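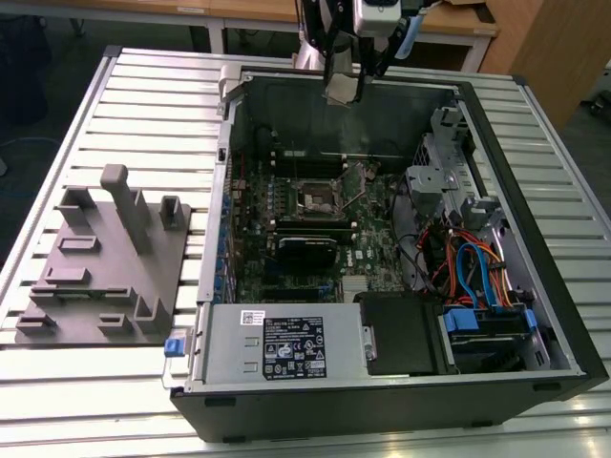 Bhupendra Tripathi wrote in after last month's page to say that his arm learns everything he shows it, including the bits he wishes he'd kept to himself, and could we please do a page on teaching by hand before he has to start over a third time. Well, Bhupendra, you are in very good company, and I'm happy to oblige (I have been meaning to write up my notes since May anyway).

So, a few tips from my own bench, mostly learned on computer repair jobs, where the spaces are tight and the parts are thin and you find out quickly how steady your hands are.

Do the job yourself first, with your own fingers, two or three times. Pay attention to where you slow down. When I'm working down inside a tower with the side panel off, I always slow down just past the edge of the case, and that is exactly where I now slow down with the controller too.

Lay the computer flat on its side with the open side up. You want to come straight down into it, and a standing tower makes you reach around corners. Check that the power cord is out of the wall. Loop the loose cables off to one side, and do it the same way every time until the arm has the basic motion. You can get messier later on, and you should!

Give every part a home. I use a plastic plate with posts and little cradles next to the case, so a card always has somewhere to go. Before I had one I was setting things down wherever there was room, and my demonstrations wandered all over the table right along with me.

If you're moving the arm by hand, hold it well back from the gripper. Your fingers block the view up close, and then the recording is mostly knuckles. With a remote controller, sit where you can see both the gripper and the edge of the chassis, and rest your elbows on something solid. A folded towel is fine.

Close the gripper on thin pieces slowly, and pause for one full breath before you lift. I can't say enough good things about that pause. It gives you a moment to see if the piece is sitting crooked, and if it is, open up and take hold again.

Keep your fumbles in a separate folder. A wobble that you recover from nicely can be worth keeping, but a run where you knocked something and hoped for the best should go. My Preltby folder had 263 runs in it when I finally sat down with a pot of coffee and sorted them, and I threw out 59. It was a long Monday, but the arm was a good deal calmer afterward.

Stop when you get tired. I go sloppy right before lunch, and I can pick out those runs on playback without looking at the clock.

And write down what you changed, even if it's only the lamp. A strip of masking tape on the edge of the table and a pencil will do the job nicely.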